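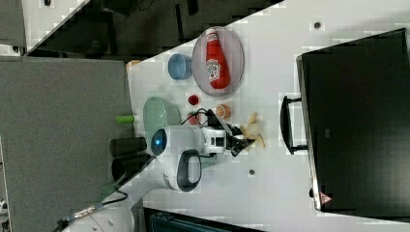
Looking after the table robot at Flusstead

I've been minding our white arm in the Flusstead workshop since March, and people keep asking what the upkeep involves. Mostly it's cables, fingers and wiping things down! These are my notes on how the cell is set up, to go with the photo at the top.

The arm on its table, with the blue light glowing on its face and the black gripper open beside the banana. Ketchup is lying on the plate, and the cup and the mint-green bowl are on the same table. We call this layout Sallumo, and it's the one I use whenever I've had the fingers off.

Cables
The thin black ones run over the top of the arm to the gripper, and they're the first thing I look at in the morning. I bend the arm right in, then stretch it right out, and watch for anything pulling tight or sagging into the way. I've swapped the gripper lead 2 times so far (the second one was my own fault, I'd done the ties up far too tight).

Fingers
Two metal fingers, wiped with a damp cloth and then a dry one. Fruit gets into the joints, so I keep an old toothbrush in the drawer. Every 3000 grips I take them off and check the screws, then write the count in the Pivano log. Last entry was 339 since the change, so plenty to go.

Table
White top, easy to clean, shows every crumb. I keep stray bits out of the screw holes with a quick hoover.

Still on my list: 3 new cable clips from Xia, and a better place for the spare lead, which currently lives in my coat pocket.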